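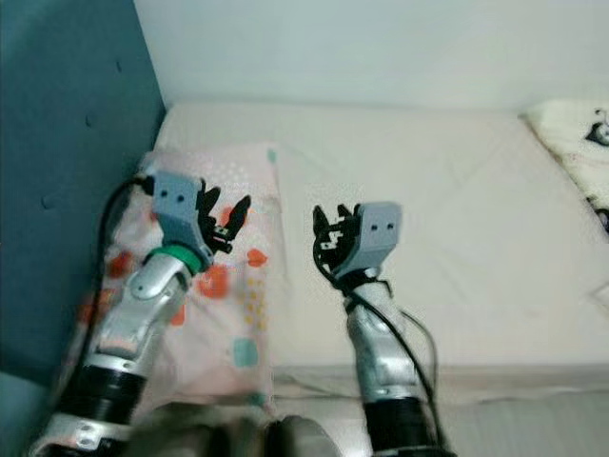 ## February, bed station, morning block

Pillow and sheet work for Relier. Me on the stop button, Wendell Lindgren teleoperating until 10:30, then Cadi Beddoe. Policy runs after lunch.

Both arms over the mattress, fingers open, pink pillow on the headboard side under the left arm. Starting pose as agreed with Mei, except left wrist a bit lower than her sheet says. Leaving it. Changing it halfway through the block would be worse.

Task wording as it stands in the Relier list: "pillow flat against headboard, long side along it, sheet pulled smooth." Three things to argue about already. Wendell wants "flat" struck. I want "smooth" struck. A person wouldn't ask what either one means.

Teleop notes:

- Pinching a corner of the case works. Pinching the pillow itself doesn't, filling squeezes out from between the fingers.
- Two-hand lift is fine once both corners are held. Getting the second corner is the slow part, every time.
- Wendell has given up on smoothing with a closed gripper. Drags a crease along in front of it. He does it with a pull from the far side now.
- Right cable caught on the link once when the wrist rolled all the way over. Freed by hand, not counted as a fail, marked R in the log. Ask Estela about a clip.
- Printed case is easier than the white one. Cadi says it's the only thing on that bed the cameras can hold on to. Pale sheet, pale wall, she may be right.

## After lunch, policy runs

Stopped at 60 tries, wanted 100. Ran out of afternoon, resets take too long (me putting the pillow crooked again, which is its own chore).

53 ended with the pillow touching the headboard. Don't put that number on a slide. Touching isn't placed, and I'd have redone a lot of them if it was my bed. Fitzgerald to score again from video against the written wording, without seeing my marks.

Things that went wrong, not in order:

- Goes for the orange print as if it were an edge. Closes on the middle of the case, gets a fold of cloth, lifts, drops.
- Right arm hangs back over the mattress while the left does the work. Seen it with three different checkpoints now so its in the data, not the training. Wendell and Cadi are both left-heavy on this task, I checked.
- Doesn't know when it's done. Taps at a pillow that's already fine and sometimes shifts it off again.
- One hard push into the upholstery, stopped it myself. No mark on the fabric, force limit was still set for the shelf task. MY fault, fixed in the config and wrote it on the board.

Typical of the hanging back: left gripper over the top corner of the pillow, right one waiting up over bare sheet. It can sit like that a long time. 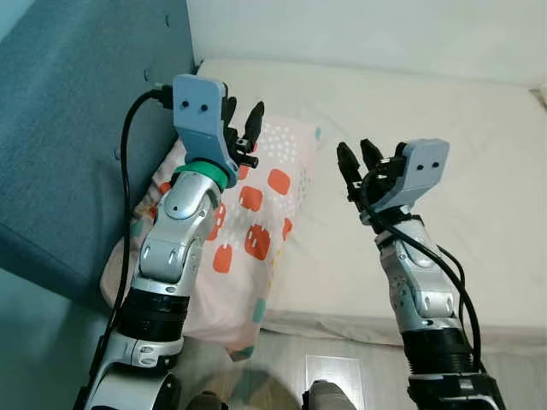 ## So can it make a bed

Mei asked for one line for the Jarman visit. Mine: it can move a pillow on a bed someone else already made. Fitzgerald thinks that's too harsh, and he has a point about the folding from last month, which looked about this bad at the same stage and is now dull to watch. But folding happens on a table. Here the arms reach across a soft thing to move another soft thing and the mattress gives when they lean on it.

Timed myself for comparison, one-handed, coffee in the other. Not writing it down, it isn't fair.

Where I'd say we are: pillow, maybe by summer. Sheet, no. Duvet, haven't dared. Omero people say they have the duvet. Would like to see theirs with the corners in frame.

## To do

- [ ] cable clip, right wrist (Estela Sosa)
- [ ] more demos led with the right arm, Wendell swap sides
- [ ] plain pillowcase set, same pillow, no print
- [ ] "done" signal — Mei has an idea, get it in wrting before she changes it
- [ ] rescoring, Fitzgerald
- [ ] Tellier spare fingers, did they ship?? chase
- [ ] force limit check goes on the start-up list, before anything moves

Arms parked and powered down 5:40.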